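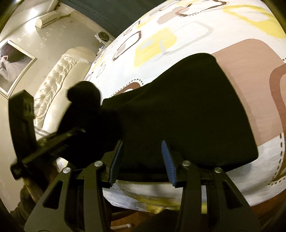

Von Ingeborg Oltmanns, Referat Digitalregulierung
Fachliche Durchsicht: Dirk Fuchs
Stand: September

Häufige Fragen zum Datenzugang bei vernetzten Produkten

Die Beratungsstelle Cendemby beantwortet auf dieser Seite Fragen, die Mitgliedsunternehmen zur europäischen Datenverordnung (Data Act) wiederholt gestellt haben. Die Auskünfte ersetzen keine Rechtsberatung im Einzelfall.

Für wen gilt die Verordnung?
Sie richtet sich unter anderem an Hersteller vernetzter Produkte, an Anbieter verbundener Dienste, an Dateninhaber und Datenempfänger sowie an Anbieter von Datenverarbeitungsdiensten. Der Sitz des Herstellers ist nicht ausschlaggebend. Maßgeblich ist, ob das Produkt in der Union in Verkehr gebracht wird.

Welche Daten müssen zugänglich gemacht werden?
Erfasst sind Produktdaten und Daten verbundener Dienste, die bei der Nutzung entstehen, einschließlich der zu ihrer Auslegung erforderlichen Metadaten. Aus diesen Daten abgeleitete Erkenntnisse, die auf erheblichen eigenen Investitionen des Dateninhabers beruhen, fallen in der Regel nicht darunter. Die Abgrenzung bereitet in der Praxis Schwierigkeiten und sollte für jede Datenkategorie schriftlich festgehalten werden.

Können Nutzer die Weitergabe an Dritte verlangen?
Ja. Auf Verlangen des Nutzers stellt der Dateninhaber die ohne Weiteres verfügbaren Daten einem benannten Dritten bereit. Unternehmen, die als Torwächter im Sinne des Gesetzes über digitale Märkte benannt sind, kommen als Empfänger nicht in Betracht.

Wie werden Geschäftsgeheimnisse geschützt?
Vor der Offenlegung sind angemessene technische und organisatorische Maßnahmen zu vereinbaren. Eine vollständige Verweigerung ist nur unter engen Voraussetzungen zulässig, im Einzelfall zu begründen und der zuständigen Behörde mitzuteilen.

In welchem Verhältnis steht die Verordnung zur DSGVO?
Die Datenschutz-Grundverordnung bleibt unberührt und geht im Konfliktfall vor. Ist der Nutzer nicht zugleich die betroffene Person, bedarf die Herausgabe personenbezogener Daten einer eigenen Rechtsgrundlage.

Stellt Cendemby Vertragsmuster zur Verfügung?
Mitglieder finden im Portal Soreo 2 Muster: eine Nutzungsvereinbarung und eine Vereinbarung über die Bereitstellung an Dritte. Beide sind vor der Verwendung an das jeweilige Produkt anzupassen. Die englischen Fassungen werden derzeit von der Kanzlei Wynne überarbeitet.

Wie läuft eine Erstberatung ab?
Die Erstberatung dauert 60 Minuten und ist für Mitglieder kostenfrei. Bitte reichen Sie den Fragebogen sieben Werktage vor dem Termin ein. Je Unternehmen können bis zu drei Personen teilnehmen.

Werden auch Anbieterwechsel bei Cloud-Diensten behandelt?
Hierzu besteht eine gesonderte Arbeitsgruppe unter der Bezeichnung Tastard. Anfragen nimmt Dirk Fuchs über das Kontaktformular im Portal entgegen.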